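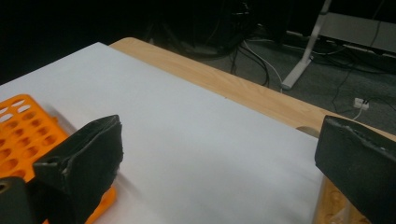

Review of the Trodov hand-held gripper kit for small bench tasks
Project report, second-year practical module
Roxana Huaranga, Wilmer Quispe, Jhair Villanueva
Supervisor: Rania Salem
October 20, 2023

1. What we were asked to do

The department was thinking of buying the Trodov kit for next year's practicals and wanted a student group to try it first. The kit is a gripper you hold in your hand. You pick things up with it, a camera on the tool records what happens, and the software that comes with it (called Cusi) turns the recordings into training material for a robot arm. The seller, Premine, says a beginner can be making useful recordings within an hour of opening the box, and that the fingers suit "all common laboratory items".

We did not believe either of these claims when we read them and we set out to check them. We were lent one kit for 12 days. We did not have a robot arm, so this report says nothing about how well an arm would learn from what we recorded. Premine's brochure says a lot about that, and we would ask the department to treat those pages as advertising until somebody here has tested them.

2. Setting up

The printed guide is 6 pages long and most of it is safety text. The part about mounting the fingers is one drawing with no words. Wilmer put the left finger on the wrong way round the first time and the software did not complain, so we lost the first afternoon's recordings. After that we checked the fingers against each other before every session.

Calibration took much longer than an hour. Cusi asks you to open and close the fingers slowly while it watches them, and it kept telling us that the lighting was wrong. It does not say whether it wants more light or less. In the end we worked with the bright light over the table and left the rest of the room dim, and it stopped refusing. We can't say for certain that this was the cause.

We covered most of the table with a plain white sheet. The guide recommends a "neutral surface" and we think this is good advice, although it should be in the price list as well, as Premine sells its own mat for more than we thought reasonable. Our sheet did the job. The wooden edge of the table still showed in the recordings, and so did the floor behind with its cables, and we made no attempt to tidy these away.

3. The tasks

We chose the tube rack as our main object. It is bright orange plastic, full of oval holes, and every lab in the building has something like it. The tasks were:

Lift the rack by its long sides, move it across the sheet and put it down.
Turn the rack a quarter turn without lifting it.
Put a capped tube into the rack.
Take the tube out again.

All three of us did every task. Over the loan we made 224 recordings that Cusi accepted. It rejected others without keeping a list of them, so we can't give a rejection rate, and we count that as a fault in the product. Anyone comparing this kit with another one would want that number first.

4. What we found

Moving the rack was easy. The fingers are broad and the covering grips plastic well. Of all the things in the brochure this is the part we agree with.

Turning the rack was harder because one finger tends to hide part of it from the camera. With the rack over to the left, the left finger covers a good piece of it, and the right finger looks much larger than the left in the picture. You learn to shift your wrist to get a better view, but then your movements look nothing like the way a person would normally turn a rack. Whether that matters to a robot is a question for Premine, and we sent it to them. Their answer was a link to the brochure.

The tubes were the worst. A finger that wide is clumsy around a thin tube standing among others, and we often nudged the rack while reaching for one. Jhair got fairly good at it by the second week. Roxana did not, and stopped trying to be quick. "All common laboratory items" is not a fair description.

5. Wear

This is the section we would most like the department to read. The fingers are covered in a black material that feels like a dense foam. It frays. The left finger now has a worn top rim and more fraying down its right side, and the upper edge of the right one is ragged, with small grey flecks where the surface has gone. The kit was on loan, and to be fair to Premine we don't know how much use it had before it came to us. We should have photographed the fingers on the first day and we didn't, which is our mistake and weakens this part of the report.

Even so, a covering in that state is a running cost. Premine does not list replacement pads separately. You have to buy complete fingers, sold in sets of 2, and the quote we were given says delivery in November.

6. Comparison with the Pultum

Milagros Castaño in the year above used the older Pultum gripper for her own project and let us read her notes. The Pultum has narrow fingers with smooth tips. According to her notes it was better with tubes and it dropped the rack more than once. It also has no software of its own, so she spent a lot of her time writing scripts. We have not used it ourselves and would not want a purchase decided on her notes alone.

7. Recommendation

We would not buy the Trodov kit at the present price. We would borrow it again, with new fingers, and ask Premine for three things in writing: the price of pads without the fingers, a log of rejected recordings in Cusi, and a list of the items they tested when they wrote "all common laboratory items". If the answer to the last one is a short list, we would at least know what we were paying for.

Dr Salem has asked us to add that the teaching value was good, and we agree that we learned plenty. Most of it came from finding out why things went wrong, and a cheaper kit could have gone wrong in the same ways.

Our recordings and session notes are on the module drive in the folder marked with the group's initials. The first afternoon's files are kept separately and should not be used.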